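Who Gets Called a Local? Belonging, Race and the Small Town
Handout for week 7 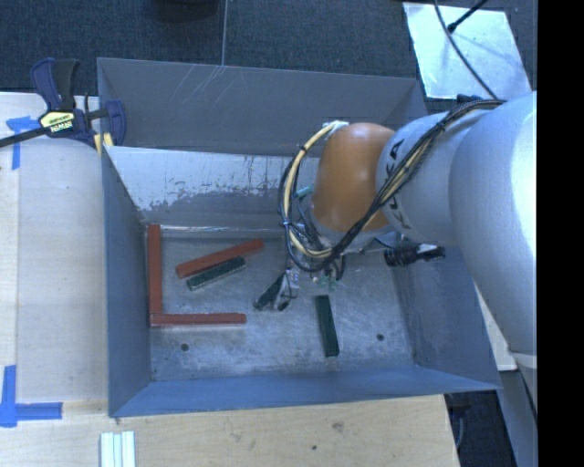 Last week we finished, rather breathlessly, with the difference between being allowed to live in a place and being treated as though you belong there. I promised we would come back to it, and I'd like to spend most of the session on it, as it is the idea that people tend to lean on in their essays without quite pinning down.

Let me start with the question "Where are you from?" Most of us have asked it, and most of us meant it kindly. The trouble usually begins with the second question — "No, where are you really from?" — which tells the person that their first answer has been turned down. Please have a think before the session about who gets asked the second question and who hardly ever does. If you have lived somewhere you stood out, your own memory is a perfectly good source, though you needn't share it with the room unless you want to.

The Dendbridge reading

The main reading is the oral history chapter on Dendbridge, a market town which had very few Black and Asian families until the Orkent mill began taking on workers from further afield. The author recorded 24 interviews, and what I like about them is that they wander. People talk about bus routes and school dinners and whose mum did the best Sunday cooking, and then halfway through a sentence about something else they mention the landlord who said the room had just gone. Don't skip the wandering parts! They show you how ordinary these things felt at the time, and how much was put up with for the sake of a quiet life.

Look closely at interview 9. The speaker says the town was "always friendly" and, a page later, that she never once went into the pub on the corner. Students often want to decide which of these is true. I would ask you to hold on to both for a while and see what sort of friendliness she might be describing, and what it cost her to keep it going.

Some words we shall need

Visibility: being noticed, often far more than you would like. The only Black child in a class is seen by everyone, all day long.

Voice: being listened to when something is decided. A person can have plenty of the first and very little of the second, and the chapter is full of people in just that position.

Conditional belonging: a welcome that lasts as long as you are cheerful, useful and don't complain. The mill workers were "our lads" until they asked for the same shifts as everyone else.

A second case, more briefly

Carrasco and Londora are the two housing estates in the shorter article. They stand on either side of the same road and have much the same rents, yet the local paper wrote about them quite differently. Read the two headlines in the appendix aloud, one after the other, and listen for who is given a name and who is simply "residents".

For the seminar

Bring one short passage from either reading, a few lines at most, and be ready to say why it stayed with you. We will go round in small groups first, so there is no need to prepare a speech.

The written piece is 700 words and is due on 08/12/2019. I know that is a Sunday, so do feel free to send it in earlier and have your weekend back. Choose one speaker from the Dendbridge chapter and explain how he or she describes belonging, using at least two of the words listed in this handout. Quote sparingly and give page numbers. If a phrase in the interviews is offensive you may quote it where your point depends on it, but otherwise a description will do.

Anyone who missed the session on census categories should read those notes before starting, as I shall take them as known.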